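Kusska Labels

README, version two. Rough but usable.

Word list of what people write on storage at home. Bins, drawers, jars, shoeboxes, the freezer. One row per label, typed out the way it was written, spelling and all. Started as a spreadsheet for a neighborhood tool library in Gilbert and got out of hand.

What's in it

labels.csv is the main table, 1000 rows
places.csv has one row per household, 30 of them
abbrev.txt is short forms I could work out (misc, xtra, elec, btwn)
unsure.txt is the ones I couldn't

No photos of the labels in the download. Text only, smaller that way and people were happier about it.

Columns in labels.csv

id: number, no meaning, gaps are fine
place: matches places.csv
container: bin, drawer, jar, box, bag, shelf, other
text: what the label says
contents: what was really in there when the label got copied down
match: yes, partly, no
written_on: tape, paper, directly, tag

"Contents" is free text so expect a mess. Bricks, toy bricks, building blocks all mean the same thing, seperate spellings on purpose for now. If you want them merged, do it on your end, I'd like to keep the wording.

Bins vs drawers

Biggest thing in the data, as far as I'm concerned. Open bins get short labels, one word mostly. TOYS. CABLES. Drawers get lists, and the lists get crossed out and added to. Drawer labels are also wrong more often. Haven't tested that properly, just from reading down the column.

Small toys go in whatever bin is nearest. Bricks turn up under ART, under HARDWARE, once under TAX.
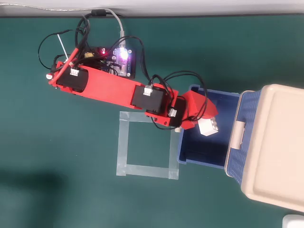

How it was collected

Asked people. They copied their labels onto a form, opened the thing, wrote down what they found. Forms came back on paper or by email. Typed up in batches, Wednesday evenings mostly, so if a run of rows has the same kind of mistake that's me getting tired.

First batch was June. Second batch used a slightly different form, with "shelf" as a choice. In the first batch shelves are under "other". Fix is on the list.

Checked 70 rows against the original forms. Found 11 with a problem, nearly all in written_on. Corrected those. Didn't go through the rest.

Drawers: read this before using "match"

A drawer with dividers counts as one container, even with four labels in it. Same place and the same id prefix, different text. Some people did it the other way and I left theirs alone.

Match was filled in by whoever owned the drawer. People are easy on themselves. "Partly" covers a lot of ground, one person put it for a drawer marked STAMPS with only batteries in it.

Junk drawers with no label: text is blank, match is blank. Don't read blank as no.

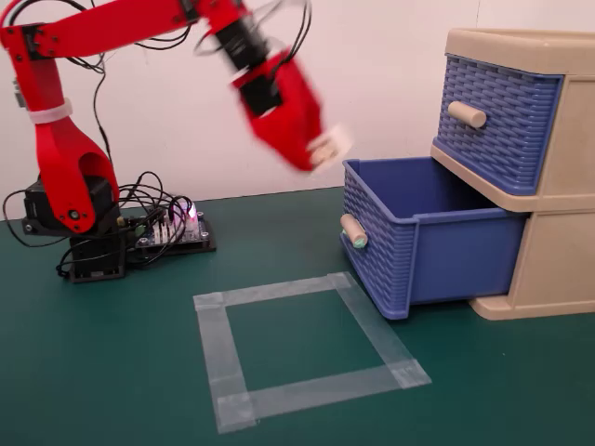
Known problems

Capital letters lost in the first batch. Sorry.
Freezer labels have dates in them, all different formats.
Quotes inside the text column break some importers. Luleteck Tables opens it fine, the Tisenen one chokes.
abbrev.txt has "ext" twice with different meanings. Both are right.

Using it

Free for anything, say where it came from. Please don't try to work out who the households are, I took out names and street names but a label can be pretty specific. If you spot one I missed send me the id and I'll pull the row.

To do

Put shelves in the right place. Recheck written_on. Sort out teh freezer dates.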